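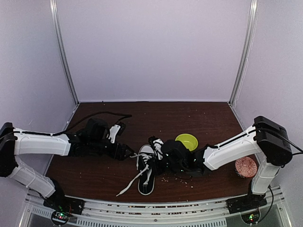

VUKMONT, January

Two-Arm Bench Station: planning your purchase

If you have been reading our pages for a while, you know that we would much sooner talk you through a purchase than rush you into one. Most of the people who write to us want to try jobs with soft, floppy things in them, shoes and laces especially, and they would like to know what the whole bench is going to cost before they ask their boss for it. Fair enough! So let's go through it.

The Sistilon two-arm set is $1,937. For that you get both arms with their grippers, a control board for each side, the front rail, and all the bolts and cables to put it together. The enclosure kit, with three pale side and back panels and the aluminum posts for the corners, is a separate line at $544. You can certainly start without it, and plenty of our customers do, but a plain background is a lovely thing to have once you begin recording your work, and it's a good deal easier to put up before the arms go on than after.

The tabletop is up to you. Wood is perfectly fine, and a darker finish is kind to the eyes under bright lights, though it will show every crumb (keep a soft brush nearby, you'll be glad of it).
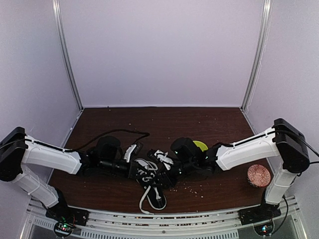
Please do leave a little money for the things the arms will be handling. A shoe with long laces is a wonderful teacher, and a hard one, and a bowl or two in a bright color gives you something simpler to turn to when the laces have worn out your patience. Ragnheiður Vídalín, who looks after our orders, likes to suggest an old pair from the back of the closet before anybody buys new ones.

Spare gripper fingers come in the Plonine parts pack, $537, together with a second set of cables and one replacement joint motor. If you have a single bench, you may want to wait on that one and see how you get along. If you are setting up several, order it with the first shipment, as parts sent on their own leave our Walczak warehouse only on Thursday.

Delivery is 11 working days from the time your order is confirmed. For questions about table size, power outlets or paying in installments, write to Czesław Stępień at the sales desk, and tell him as much as you like about your room. He reads all of it.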